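Dokden Hand Kit with Fuvico Trainer Software – Review After Four Months of Use

Category: Small automation, training and teaching
Reviewed by Damir Vasić

I run the practical courses at a small training center for packaging and warehouse staff. Two years ago we started to add robot lessons, first with a simple two-jaw gripper, and since September with the Dokden hand, which we bought as a kit with the Fuvico trainer software. Several people from other centers wrote to me and asked if it is worth the money. My answer was getting longer with every e-mail, so I put it here.

I paid the full price and I have no connection to the seller.

What is in the kit

The kit is the hand with its fingers, a wrist adapter, one long cable and one short cable, a box of screws, and a license for the Fuvico software for one computer. The arm is not included. You must already own one, or buy one separately, and please check the adapter list before you order. Our arm was on the list but only with the second version of the adapter, and the shop sent the first. They exchanged it without discussion, but we lost 19 days.

The price was 2,096 euros with the license for one year. Without the license the hand alone costs 1,872. I do not understand who would buy it alone, as the hand has no other program that speaks to it in a simple way. Maybe a university.

Mounting and first start

The paper manual is thin. It shows the mounting in four drawings, and the third drawing is printed in mirror. I followed it exactly and had the hand on the wrong way, with the thumb where the little finger should be. After this I used the PDF from the website, where the drawing is correct. The screws are good quality and there are some spare ones, which I appreciate, because one always rolls under a cabinet.

The cable needs your attention. The long one is too long for a small arm and the short one is too short for any arm, in my opinion. You will have a loop hanging somewhere. Give the loop enough room for the wrist to turn completely in both directions before you fix it, and then turn the wrist slowly by hand and watch. My colleague Hạnh Phí fixed ours very neatly on the first day, close to the metal, and at the first full turn the plug came out. Now it is less pretty and it works.

The first start took one hour, most of it for the update. The software wanted to restart the computer three times.

Teaching a task

In the Fuvico software you do not write code. You move the arm through the task with a handheld controller, you record this, and you repeat it many times with small changes. Then the software trains a model overnight and next morning you try it. For our students this is the right level. They are people who pack boxes, they are not programmers, and they understood the principle in one afternoon.

For the exercises I use play food and a basket from a household shop. Real fruit is a bad idea for a course, it becomes soft after the second group. We write the names of the zones on the tabletop directly with a thin pen, so that everybody uses the same word when they give a command or write a note. Labels made of tape came up at the corners and then the fingers pushed them away.
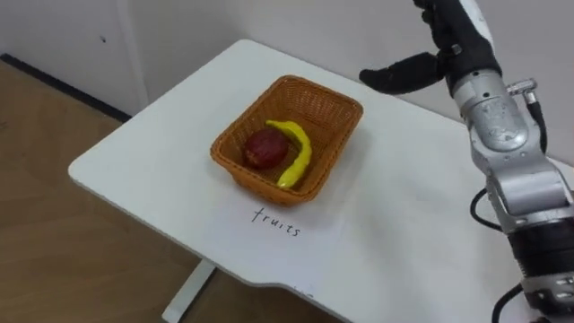
The task I give to beginners is always the same one: take an apple and a banana from the table and put them in the basket, then move away. It sounds like nothing, and it needs a full day. The apple is the easy one. The hand closes from above, the fingers find the round shape alone, and even a bad recording gives a usable result. The banana is where you learn something. It lies in a different direction every time, and if the students record it only in one direction, the model will try to take it in this direction for the rest of its life. I let them make this mistake on purpose, then we look at the recordings together.

After the banana we go to taking things out of the basket again. For this the walls are a problem. The fingers are thicker than a human finger and they need space on both sides of the object. In a deep basket with straight walls we had many failed attempts. A shallow one with walls that open a little to the outside is much better, and I recommend you choose it at the beginning.

How good is the hand

The movement is smooth and quiet. I was afraid of a loud motor noise, as we had with the old gripper, but you can speak normally next to it. The grip force has four levels. For play food I use the second. On the highest level it crushed a paper cup so flat that the students applauded, and I have not used this level since.

The fingertips are covered with a black soft material which holds well on plastic, cardboard and cloth. On glass it slides a little. The tips collect dust, and when they are dusty they slide on everything, so we wipe them before every group with a damp cloth. The manual says nothing about cleaning. I asked the support and they answered: water only, no alcohol.

The index finger is the weak point of our unit. From the second month it did not close completely together with the others – it stayed a little straight when the hand went to a fist. A calibration from the menu repaired this for two weeks, then it came back. Support sent a new finger on a Friday, it arrived quickly and I could change it myself with the small key from the kit. Since then I have no complaint about it, but I would like to know if the others will follow.

How good is the software

Here I am less satisfied. The recording part is excellent: large buttons, clear colors, you can delete a bad attempt with one press and continue. This is important when you work with beginners, who make one bad attempt for every good one.

The part for training is not at the same level. There is a progress bar that stands at the same place for hours, and you do not know if the computer is working or sleeping. Twice we came in the morning and there was an error message from shortly after midnight, with a code and no text. Both times the reason was a full disk. I think a program can check the disk before it starts.

The translation to English is also strange in places. The button to stop everything was called "Finish politely" until the last update. I am not a native speaker and I am patient with such things, but on a stop button I want the word "Stop".

The license renews by itself. You must switch this off in the account page, under "Shipping", where I would not search for it.

Compared with the Kälin gripper

Before the Dokden we used the Kälin, a simple gripper with two jaws, and we still have it on the second table. It is cheaper, it never broke and it opens and closes for years without asking anything. If your work is boxes, only boxes, stay with it. For mixed objects the difference is large. With the Kälin my students spent the day turning the object until it fitted the jaws, and they learned more about patience than about robots.

The Kälin is also easier to place exactly. The Dokden hand is wide, and it hides the object from you when you stand on the wrong side. We changed the position of the operator's chair three times before we found a good one, a little behind the arm and higher than the table.

Small things

The poster with the finger names that comes in the box is useful, we hung it at the height of the eyes. The file for it is called simply "Poster" on the website and you can print more.

The carrying case smells strongly of glue. We left it open in the corridor for one week.

The hand has no dust cover. Hạnh Phí uses a shower cap from a hotel and it fits perfectly.

There is no switch on the hand itself. To turn it off you go to the power supply, so put the power supply somewhere you can reach without going under the table.

Who should buy it

I would buy it again for a training room, for a school with a technical class, or for a small company that wants to try if such a hand can do a certain job before spending serious money. For production I would not take it. It is not made for eight hours every day, and the seller says this too when you ask him directly.

If you order, ask for the second version of the adapter in writing, and buy one spare index finger together with the kit. The postage for a single finger is almost as high as the finger.

My rating: hand 4 of 5, software 3 of 5, manual 1 of 5, support 5 of 5.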